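Ticket 942
Product: Baumgartner washer, bought through Hikdale
Opened by: Ataahua Costigan
Subject: Knits coming out twisted and creased
Status: Waiting on customer

Hello again, and thank you for getting back to me so fast on a Friday! The trouble is still with the soft, stretchy things. Sheets are lovely and towels are fine, but anything in a jersey knit ends up with deep creases running on the slant, and I've been through the whole manual twice looking for a setting I missed.
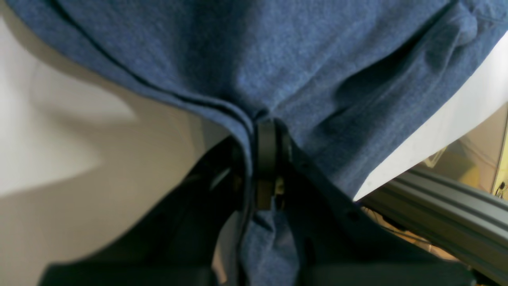
The blue heathered one is the worst of the bunch. I've tried it on the Gentle cycle with 4 other shirts and then all by itself, and I turned the spin down one step as you suggested (that helped the pajamas, bless you, but not this). I fold everything on the bed the minute the cycle ends, so it isn't sitting in a heap.

Reply from Nullstead Support, 3:40 p.m.
Thanks for all the detail, Ataahua! Please run one small load of knits on Delicate, cold, with the Extra Spin light off. Shake each piece out by the shoulders before you dry it, and let us know how the seams look afterward. If they still pull, we'll book a visit from our Didside shop.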